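Visit report: two-arm sorting cells at Voltcombe, Cludport

Last updated: 8/18/18

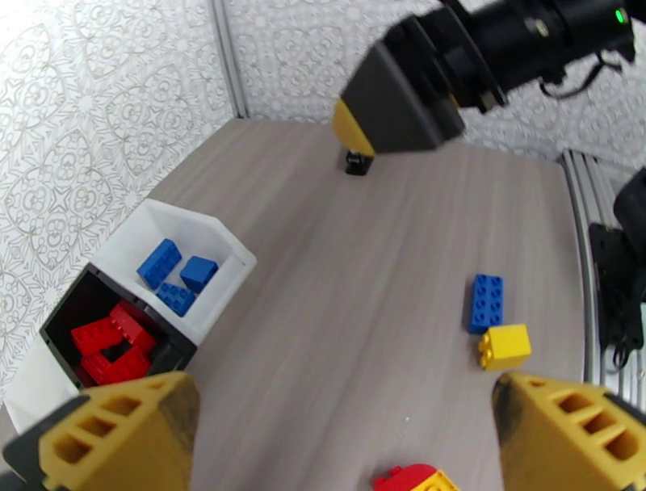
One of the sorting cells at Voltcombe, with blue bricks in the white bin and red bricks in the black one.

Jeanine Stevens and I went to Cludport to see how Voltcombe runs its robot cells. We wanted to look at the rules they work by, because our own shop in Clornden will get its first two-arm cell in December and we have nothing written down yet. Fenna Groen, who is in charge of the floor, gave us most of a morning.

We signed in, put on safety glasses, and took off badges and lanyards. Anything that hangs from the neck stays in a locker by the door. Long sleeves have to be buttoned or rolled above the elbow. Jeanine had a scarf and had to leave it behind.

The cells are tables inside a frame of aluminum extrusion, with the arms reaching in over the top. The job we watched is sorting toy building bricks by color. It is used for training people and for checking a cell after service. Fenna said the parts are cheap and everyone can tell when one is in the wrong bin.

Their house rules are on one sheet. I copied down the ones that matter to us:

- One person is the operator for the cell and has the stop button within reach. If the operator walks away, the arms are parked first.
- No hands over the table while either arm is enabled. This includes picking up a dropped part.
- Bins go in the same place for every run. If a bin gets bumped, stop and put it back before going on.
- Loose parts that don't belong to the job come off the table before the start.
- Cables are checked at the start of each shift for rubbing and for loops that could catch on the other arm.
- Gripper fingers are looked at every day and changed when the grip surface is worn through or cracked. Scuffs and dark marks alone are all right.
- Every stop gets written in the log, including the ones that turn out to be nothing.

The rule for the two arms took up most of our questions. Only one arm may be over a bin at a time. The other has to wait on its own side. Siebe Smits wrote that part after two grippers touched over a bin during a trial. There was no damage, but they lost the afternoon checking both wrists. Now the program has a handoff point and the operator has to confirm it on the first run of the day.

We also asked about status lights. Voltcombe does not let anyone treat a light on an arm as permission to reach in. The lockout switch outside the frame has to be off and tagged with your name. Siebe was firm about this, and I think we should copy it word for word.

The log is a paper book. They had 243 entries in it when we looked. Most of the ones I read were short: part dropped, bin moved, cable retied. Nobuhle Zwane reads through it each month and decides if a rule needs changing. She has changed 2 so far. New operators do 9 supervised runs before they can work a cell alone, and those are signed in the back of the same book.

Full service is done at 3000 hours by Voß, the company that put in the frames. Daily checks stay with the operators.

A few things I would do differently. The sheet is taped to the inside of a cabinet door, and you can't read it from the cell. There is also no rule for visitors beyond the glasses and the lanyards. We stood behind a painted line, but I did not see it mentioned on the sheet.

Jelle Postma has asked for a draft of our own rules before the cell arrives. Jeanine will write the part on lockout and tags, and I will do the daily checks and the log. Fenna offered to read the draft and has sent us a blank copy of their training page.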